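Build record: the two-finger arm, entry for June

Jun 12, 2024

The second stage of the build has now closed, and the present entry sets out what was done, what was spent and what remains open. Readers who have followed the earlier entries will know that the arm was begun in February in the shared workshop at Mustari, where I rent a bench jointly with Xinyi Shao. Responsibility for the mechanical parts rests with me. Xinyi Shao is responsible for the control software and the wiring, and has read and corrected this text before publication.

The purpose of the project has not changed. We intend to produce a single arm with a two-finger gripper and a small camera at the wrist, able to pick up light household items from a flat surface and put them down again where they are wanted. No part of the work is commercial. Drawings will be released when both of us are satisfied with them, and requests for early copies will be declined, as they were last time.

Expenditure

The total spent to date stands at 2,658 euros. Of this, 1,047 euros went on the joint motors, which were bought as a set from Caltico and arrived with one connector of the wrong type. Caltico replaced it within the week. A further 698 euros covered the control board, the power supply and the emergency stop. The remainder is made up of bearings, fasteners, cable, printed parts and one length of aluminium section that was cut incorrectly by me and had to be bought twice. The ceiling agreed in February was 3,000 euros, and it remains in force.

Fingers

The first pair of fingers was straight-sided and proved too flexible. Under load the tips moved apart and small items slid out before the wrist had finished turning. The second pair, drawn up in April, has a broad curved back that carries the force down into the mount and narrows towards the tip. The inner faces were kept straight so that they meet flat when the gripper closes. We considered a softer lining for those faces and decided against it for the present stage, as it would have altered the closing distance and obliged us to repeat the measurements.

Black material was used throughout. It was what we had in stock, and it has the practical merit of standing out clearly against a white table, which the software depends on when it looks for the finger edges.

Wrist camera

The camera mount was redesigned twice. In the first version the lens sat too close to the gripper and the fingers took up most of the view. In the second, the bracket touched the cable guide whenever the wrist turned beyond a quarter turn. The third version is set further back and tilted forward, and leaves a usable area of table ahead of the tips. It is held by four screws, which should be tightened in diagonal pairs.

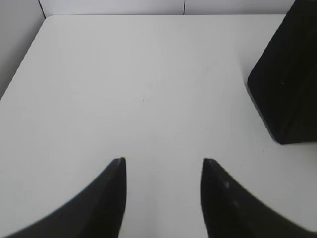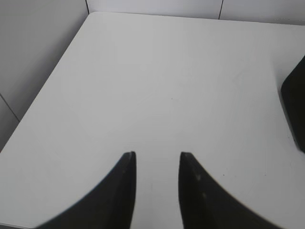

Wrist camera views, gripper open over the white table.

Calibration is carried out with the gripper open. The software finds the inner edge of each finger, takes the midpoint between the two tips and stores it as the reference for all later moves. The procedure must be repeated after any work on the wrist, including work that seems too slight to matter. In May we omitted it after changing a single screw, and the arm spent an evening closing its fingers to the left of every item it was given.

Small marks on a table surface have caused some difficulty. The detection routine was at first set so finely that it reported specks as items to be picked up. Xinyi Shao has since raised the minimum size and added a short delay, so that an item must be found several times in succession before the arm will move towards it. Cleaning the table before each session is still advised.

Lighting has been less of a problem than expected. We had planned to buy a pair of diffused lamps from Fisetti, and this purchase has been put off until there is evidence that they are needed.

Matters outstanding

The wrist cable is too short by a hand's width when the arm is fully extended. A longer one is on order from Sjöberg - delivery has been promised but not dated. Until it is fitted, the reach has been limited in software and nobody using the bench should remove that limit.

The elbow joint makes a faint clicking sound on the downward movement. It does not affect accuracy so far as we can tell. I will open the joint once the cable has been replaced, so that the arm need be taken apart only once.

The emergency stop was tested at the end of May and again last week, and worked correctly on both occasions. It will be tested monthly from now on, and the result entered in the bench log.

Correspondence about the mechanical parts may be sent to me through the contact page. Questions on the software should be marked for Xinyi Shao, who answers them on Sundays. The next entry will cover the first picking trials and the revised cable run.

Jarmila Vrabec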